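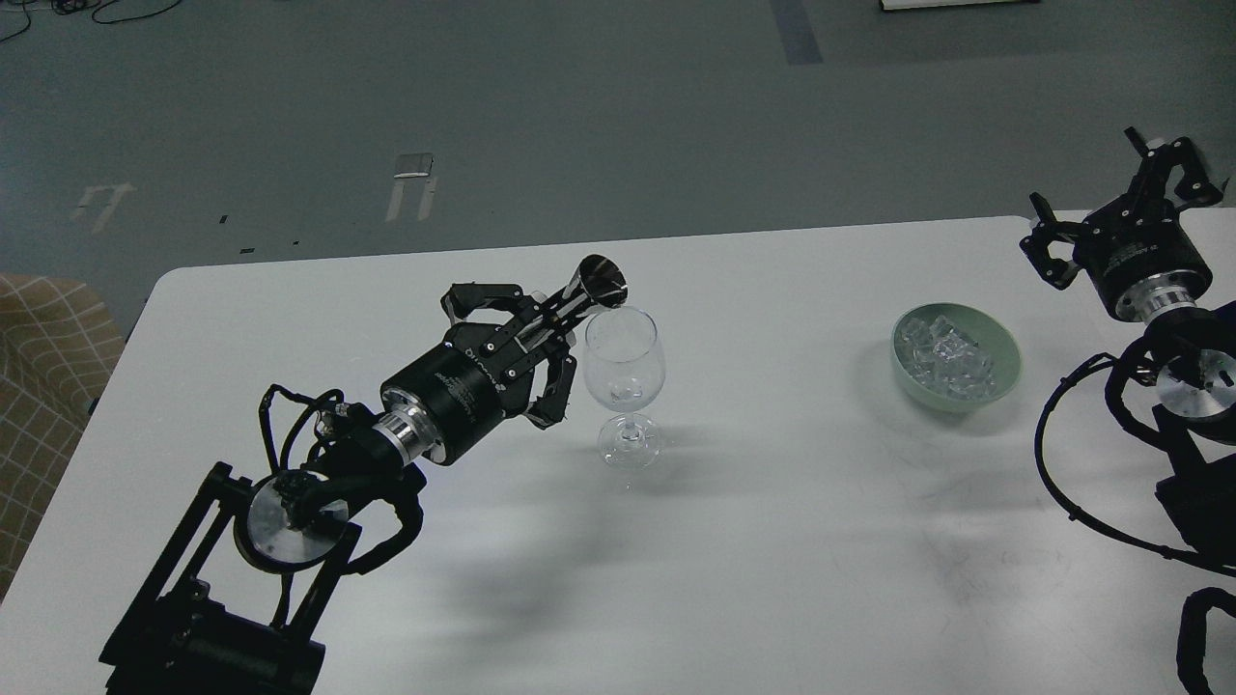 3.2 Was das Versmaß verrät

Als ich mit dem Nurnbridge-Korpus anfing, wollte ich eigentlich nur die Sonette zählen. Es sind 434, und schon beim ersten Durchgang bin ich an den Zeilensprüngen hängen geblieben — so viele hatte ich wirklich nicht erwartet! Von den 3148 Versen, die Mwajuma Bakilana und ich bisher annotiert haben, laufen 2368 ohne Satzzeichen in die nächste Zeile über. Die Verteilung steht in Tabelle 4. Bei den Strophen aus der Sammlung Okoth (die ich sehr mag, das gebe ich gern zu) waren wir uns oft uneins, ob eine Pause am Versende mitzulesen ist. Wir haben sie deshalb doppelt kodiert.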